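The Box on the Table

I have packed for a lot of trips, and I have packed badly for nearly all of them. My wife's cousin Tươi Hoàng once watched me fill a duffel bag the night before a flight and had to leave the room. So when she moved her little household-organizing business, Skultemus, into the rooms above a bakery in Londura, she told me I was invited to the opening and also that I was going to learn something. I went for the pastries. I stayed until nearly dark!

Her whole method (she hates that word, but what else do you call it?) comes down to a table and a box. Any table, any box. Before a single thing goes into a suitcase, everything small has to spend some time in the box, out where you can see it. She gives it a full day if she can get it. I asked what the day was for and she said, "For changing your mind," and went off to look for the scissors.

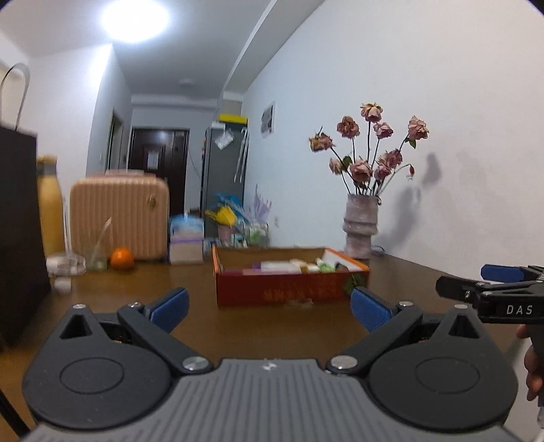

I like a shallow box best for this, and I've tried plenty of them by now. Deep ones are a trap, because you drop a thing in and it's gone, and then you buy another one at the airport. The one on the brown table that afternoon was the right sort, plain cardboard inside with a dark red front and bright orange edges, the kind of box you'd normally flatten for recycling without a second thought. You could look down into it and see pretty much everything you had! I had brought a $6 plastic bin from home, with a lid, feeling very prepared, and Tươi put it under the table and I never saw it again.

Then comes the sorting, and the sorting is where people get emotional. Khoa Sầm, who drives for a living and sleeps in a different town most nights, makes a rule of handling each thing once. Pick it up, say where you'll use it, put it down. If you can't name the room, it stays home. I tried this with a travel iron I've owned since college and couldn't name a room in any hotel, in any country, where I would ever get it out. Into the giveaway pile it went, and I've thought about it a few times since, fondly.

Thu Khương is a softer touch. She used to run the front desk at the Pitkänen, a guesthouse with 700 keys on the wall behind her (she swears it, for a house with so few rooms, and she still can't explain the keys), and she saw what people left behind. Chargers, of course. Slippers. One very good cheese. Her feeling is that you should let people take one silly thing each, whatever it is, and then be strict with everything else. I've adopted this completely. My silly thing is a full-size bottle of the shampoo I like, and I won't be talked out of it. 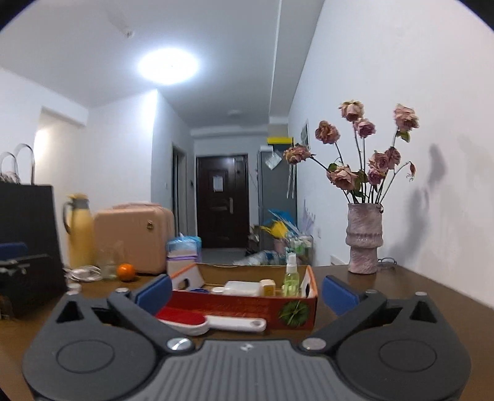 The suitcase itself comes last, and by then it's almost dull. Heavy things go down by the wheels, soft things fill the corners, and whatever you'll want first goes on top. Trí Võ packs his shoes before anything else and stuffs them with socks, which my grandmother did too, so I have no quarrel with it. He also leaves three inches free at the top for the trip home. I used to laugh at that. Then I came back from my sister's place in March with a jar of pickled plums wrapped in my only sweater, and you can guess how I feel about three inches now.

Pascal Gerlach, who edits this section and believes that all luggage advice is really about anxiety, asked me whether any of it had stuck. Some of it has! I'm writing this with a box on my own kitchen table, one that had pears in it last week. We leave for Provent tomorrow at six in the morning. So far the box holds my reading glasses, two chargers, the sunscreen and a deck of cards, and my wife has already taken the cards out once.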